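Notes for the Thursday evening talk: what a small church can do after a fire

Print this page | E-mail this page

Start with the scripture reading, Galatians 6:2. Read it slowly, then go straight in. No introduction needed, they know who I am.

The fire at the Skondden apartments left 30 families without a place to sleep. Most of you heard the sirens. By breakfast our parking lot had people in it who had never been to our church, and some who hadn't been to any church. We had coffee, a box of blankets and no plan.

Say this plainly: we made mistakes in the first week. We asked for clothes and got far too many. Bags filled the fellowship hall up to the windows, and people who needed a phone charger or a bus pass had to climb past them. If I could do it over I would ask for gift cards and diapers on the first day and leave clothes for later.

Pause. Ask who brought clothes. (I did too.)

Next, money. The special offering came to over 3000 dollars. We paid for motel rooms first, then prescriptions, then two security deposits. Every payment went to the motel, the pharmacy or the landlord directly. The families told us they preferred it that way, as it saved them keeping receipts. 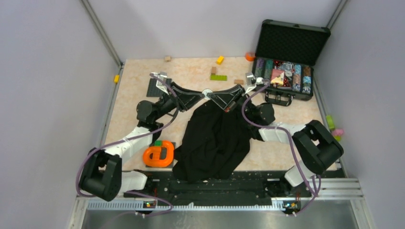 Then talk about the other congregations. The Plaver Street mosque cooked on weeknights. The Lutherans at Najjar had a van with a wheelchair lift and lent it to us until April. We had lived a few blocks apart for years and had never eaten together. Don't rush this part. Mention that prayer before meals was left to whoever was hosting and that it never caused trouble.

Cover what people asked us for that we had not expected:

- a quiet room to make calls to insurance
- someone to sit with the kids during those calls
- a mailing address
- help writing to the school district
- somebody to pray with, often late in the evening

The last one matters to this group. We did not hold a service for the families and did not hand out tracts. We put a note on the chapel door saying it was open until ten. People came in. A few of them still come on Sundays, and many don't, and we should be at peace with that.

Reading from 1 John 3:18 goes here if time allows. Skip it if we started late.

Now the ask. I want 7 households willing to be on a call list, so that next time the first phone call takes minutes. You would need a spare room or a reliable car – either is fine. The sign-up sheet is by the door to the Flastimetti Room. We will meet 3 times before summer, one hour each, and we'll start with the list of who has keys.

Close with the Lord's Prayer, everyone standing. Remind them to stack the chairs.

Comments

GraceNotes wrote: Can the sign-up sheet be put out on Sunday too? I work evenings.

rt_porchlight wrote: We were one of the families. The mailing address was the biggest help of all. Thank you.

Marigold5 wrote: I have a car but no spare room, so please put me down for driving.

Contact us | Copyright, all rights reserved | Back to top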